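Tunstall Extends Borrowing Periods and Opens Evening Hours at Jollalberg Library

The Tunstall Library Service has confirmed new lending terms and longer opening hours for the Jollalberg branch, to take effect in November. The changes follow a review of branch use carried out over the spring and summer, during which cardholders were invited to comment in writing or at the front desk.

Under the new terms, the standard loan period for books will rise from two weeks to four. Magazines and recorded music will keep their present loan period. Items with a waiting list may be recalled once the first two weeks have passed, and borrowers will be notified by mail or by text message, according to the preference recorded on their account.

Evening opening will be offered at Jollalberg for the first time since the branch moved to its present building. The doors will stay open until 8 p.m. on two evenings each week, with the reference desk staffed throughout. The children's room will close at 6 p.m. as it does now, and the meeting room may be reserved until 7:30 p.m.

In its summary of the review, the Library Service reports that 78 percent of those who responded favored a longer loan period, and that 69 percent said they would use the branch in the evening if it were open. Support for evening hours was strongest among respondents who work outside Tunstall and return after the branch has closed. A smaller group asked for earlier morning opening – a request the Service will consider again when the next staffing plan is prepared. 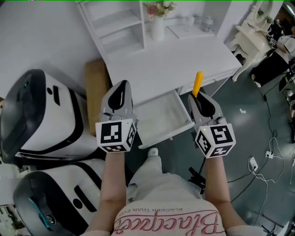
The Jollalberg branch will also widen its music collection, which has changed little in recent years and is made up largely of classical and jazz recordings. New purchases will include popular music from Korea, Brazil and West Africa, along with songbooks and biographies where these can be obtained in English. Korean pop was the subject most often named in written comments from teenage cardholders, and the name Blackpink, printed in large pink script across the light T-shirt in the photo, appeared on a good number of the suggestion cards. Requests for particular titles may be left at the desk or entered through the online catalog.

The cost of the new recordings will be met from the existing materials budget. The Service states that no reduction in the purchase of books is planned, and that the money will come from reference subscriptions that were allowed to lapse at the end of the last budget year.

The Skellico branch will not be affected by the change in hours, although the longer loan period will apply there as well. Books borrowed at either branch may continue to be returned at the other. The outdoor return box at Skellico, which was out of service for part of the summer, is again in use and is emptied each morning before opening.

Cardholders will see one further change. The catalog and account pages are to be moved to the Zokby system, which will allow renewals, reservations and changes of contact details to be made from a single page. Existing card numbers will remain valid. Borrowers will be asked to choose a new password the first time they sign in, and those without an email address on file may do so in person at either branch. The present catalog will be unavailable overnight while records are transferred – notice of the exact hours will be posted at the entrance of both buildings.

Loans made before the new terms take effect will keep the due date printed on the receipt, but may be renewed under the longer period if no other reader is waiting. Late fees on children's books remain suspended.

Printed copies of the review summary are available at the Jollalberg and Skellico desks. A large-print edition may be requested from staff.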